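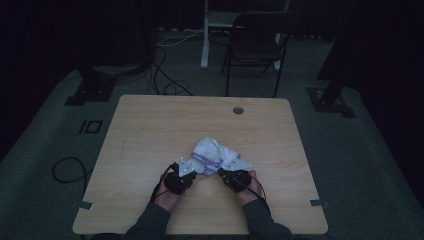

checked cloth vs. me, round one

Okay so I'm finally going through the bag of kitchen cloths Marisa gave me when she moved. This one's white with skinny purple stripes (blue? depends on the lamp) and I love it.

1/4

Folding a crumpled cloth is mostly finding the corners. I grab two edges, pull them apart, and half the time I've got the same side twice.

2/4

My grandmother ironed hers. I have 17 of these things and I'm not ironing a single one, sorry! Flatten with your hands, in half, in half again, into the drawer.

3/4

Jerome says just roll them. Jerome's drawer looks like a burrito stand. But he can always find the one he wants, so maybe I'm trying it with the next batch??

Also if anyone knows how to get turmeric out of white cotton, please tell me, I've got four yellow ones soaking.

4/4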